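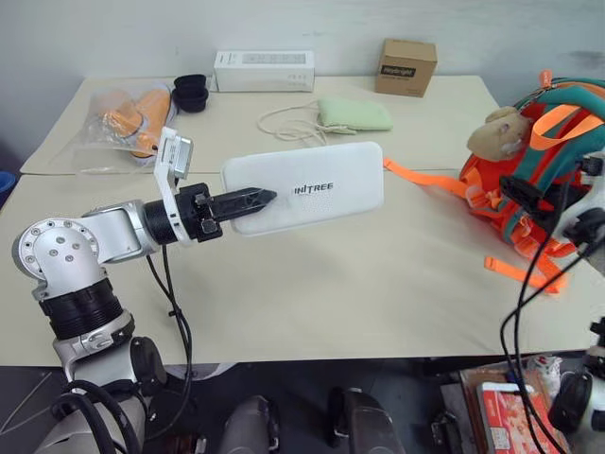 The beige table: white UNITREE device near the center, mint-green pouch and white cord behind it, two black cups toward the left.

Kerkdale Table Words

README, version 2, last edited 17 March 2025

Hi! I put this together in my spare evenings, and it's a word list more than anything: what people call the small stuff that ends up on a table. Pouches, cords, little boxes, bags with something crumpled up in them. I got tired of inventory sheets where every other line says "misc," so I started writing down the names I'd want to find if I were the one searching.

What you get

There are two files, both plain text. things.csv has 300 rows, one per object. names.csv has 1279 rows, one per name somebody might use for one of those objects. They're joined on thing_id. That's the whole package (no install, no script, open it in whatever you like).

Columns in things.csv

thing_id: a short code, like pouch-04
main_name: the name I settled on
color: everyday color words only
material: left blank if I wasn't sure
printing: any word I could read on the thing, typed in the case it's printed in
notes: my rambling, sorry in advance

Columns in names.csv

thing_id: same as above
name: the other name
how_common: often, sometimes or rare, and yes, that's my own ear talking

How I pick a color word

I try to write what I'd say out loud to a friend across the room. The pouch on the beige table is "pale mint green," and I went back and forth on whether "mint" is an everyday word. Josefien De Graaf, who proofread the first version, wanted plain "light green." We kept both! Mint is in things.csv and light green is in names.csv. White is white. I don't do ivory or eggshell, and please don't send me any.

Things that gave me trouble

Bags with something inside. Is the clear plastic bag one thing, or is it the bag plus the orange thing in it? I went with two rows and a note on each pointing at the other. The orange one has a blank material, foam and rubber are both fair guesses and I didn't want to pick. If you only want containers, filter on main_name.

Stacks. Two black cups with one partly over the other get a row each, and "stacked" goes in the notes. In February I had them under a single row called "cup stack" and it made searching for a cup really annoying.

Cords. A cord gets its own row even if it's lying right up against something else. I used to write "pouch with cord," then caught myself guessing what went with what.

Boxes. The small brown cardboard one is easy: brown, cardboard, black label. The white one with the faint gray printing got "white box" and an empty printing column, because I only type in words I can read. I know "white box" is dull. It's also what most people would type.

What it's not good for

Anything that needs weights, sizes or prices. I never collected those. It's also heavy on my own way of talking, so if you grew up saying "baggie" or "sack" where I say "bag," you'll find holes. The names lean toward things on desks and work tables, with very little from kitchens so far.

Changes since version 1

Split the cup rows. Cut a pile of duplicate names (there were three spellings of "drawstring"). Moved the old Vutuscombe shelf rows into a separate list called Colasard, which I'll post once it's tidy.

Using it and sending fixes

Use it for whatever you want, a mention of Kerkdale Table Words would be nice. If you have a better name for something, send me the thing_id and the name on one line. I read everything, I'm just slow about it.

Hnatiuk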